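Filed under: Towing > Trailers > Before You Go
July
By Leobardo Trujillo

Walk-around checklist for a small utility trailer, with my comments

The rental counter will hand you a laminated card with a lot of boxes on it. I have signed that card plenty of times and I doubt it has ever found a bad bearing. Whoever filled it in before you was standing at a desk. What follows is the list I use on my own Odley single-axle, rated at 3000 pounds, and on anything I borrow. Most of the lines are boring. Do them in order and do them outside, with the trailer on level ground and the wheels chocked.

1. Coupler and ball

Check the size stamped on the ball against the size stamped on the coupler. Read both. Do not take the owner's word, and do not take mine.

Latch it, pin it, then crank the jack until the back of the truck starts to rise. If the coupler pops off the ball, it was never on.

Comment: People tell me they "heard it click." I don't care what they heard. Lift it.

2. Safety chains

Crossed under the tongue, hooked to the hitch frame and clear of the road. They need enough slack for a tight turn and no more. Look at the hooks for bending and at the link nearest the tongue for wear.

Comment: Twisting the chain to shorten it is popular in my neighborhood. I have been told it makes no difference. I would like to see who tested that. Buy the right length.

3. Wiring and lights

Running lights, left turn, right turn, brakes, plate light. You need a helper or a wall to back up to after dark. Wiggle the plug while each light is on.

Look at the ground wire where it bolts to the tongue. If there is paint or rust under the ring, take it off and clean down to metal.

Comment: Nine times in ten, weird lights are the ground. I have seen people buy a whole new harness and bolt the new ground onto the same rust.

4. Tires

Pressure cold, with a gauge, against the number on the sidewall for trailer tires. Look for cracks between the tread blocks and down low near the rim. Read the date code. Over 6 years old, I don't tow on it, whatever the tread looks like.

Check the spare too. That includes its pressure.

Comment: "It held air all winter" is what the man who sold me this trailer said. It did hold air. It also came apart on the first warm afternoon I had it on the highway. Tread depth on a trailer that sits in a yard tells you very little.

5. Lug nuts

Torque wrench, star pattern, to the number in the manual. Then again after the first 20 miles if a wheel has been off.

Comment: The shop says they did it. Fine. Do it again.

6. Bearings

Jack up one side. Grab the tire top and bottom and rock it. A tiny bit of play may be normal for your hub, so read the manual, but a clunk is not. Spin the wheel and listen. Grinding or a rough patch means the hub comes apart before the trailer goes anywhere.

Look behind the wheel for grease slung on the inside of the rim. If you find any, suspect the rear seal.

Comment: Those spring-loaded caps with a grease fitting are sold as if they end the job forever. Mine are Fivel caps and I have no complaint with them as caps. But pumping in fresh grease until something oozes doesn't tell you what shape the rollers are in. I still pull the hubs every spring.

7. Springs, hangers and axle

Put a flashlight on each leaf. You are looking for a rusty line across the steel, which can be a crack. Check that the U-bolts are tight and that the axle sits square, measured from the coupler to each end.

Comment: If you skip the measuring, you'll find out from your tires, and they'll charge you for it.

8. Frame and welds

Look hardest where the tongue meets the front crossmember. Fresh spray paint in one spot on an old trailer makes me want to scrape it.

Comment: A seller once told me the fresh black paint was "just touch-up." Under it was a weld that looked like chewed gum. I went home without a trailer that day and I was in a bad mood until supper.

9. Deck and tie-down points

Walk every board. Push a screwdriver into any dark spot near a bolt. Pull each tie-down ring hard in the direction the strap will pull.

Comment: Rings held on with wood screws are decoration.

10. Straps

Unroll them all the way. Cuts, melted spots and frayed stitching put a strap in the trash. Work the ratchet and see that it locks and lets go cleanly.

Comment: Don't cut a bad strap in half and keep the good part. You'll forget which part was good.

11. Load

Heavier toward the front of the axle, tongue weight inside what the hitch allows. Weigh the thing if you can get to a scale. I guess wrong, and I've been guessing for a long time.

Comment: The sticker says 3000 pounds. On most trailers like mine that includes the trailer. Read it again if you thought otherwise.

12. First stop

Pull over early in the trip. Put the back of your hand near each hub. Warm is normal. Too hot to touch is the end of the trip. Check straps, chains, pin and plug while you're down there.

Comment: On a 313-mile run last summer I stopped early, felt silly, and found one strap loose enough to play like a banjo. I had tightened it myself. I stop early every time now and let people laugh.

13. Sign it

Write the date and what you found, including the things you fixed. A sheet with every box ticked and nothing written on it is one I don't believe, even when it has my name at the bottom. 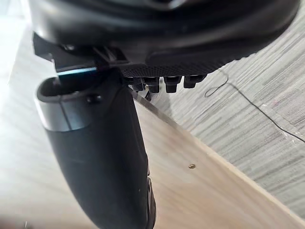
Comments (4)

Gönül Bayram
Good list. I disagree on the 6 years. Mine are kept covered in a garage and I've gone longer with no trouble at all.

Leobardo Trujillo
Could be. No trouble so far is what everybody has, up to the day they don't. I'd still swap them.

Kaja Rätsep
Can you add something on brakes? Ours has surge brakes and the rental card just says "brakes OK?" with a box next to it. OK how?

Darius Urbonaitė
Kaja, look at the fluid level and the breakaway cable first. Then find an empty lot and try a few slow stops. I'd want somebody to pull the drums once a year as well.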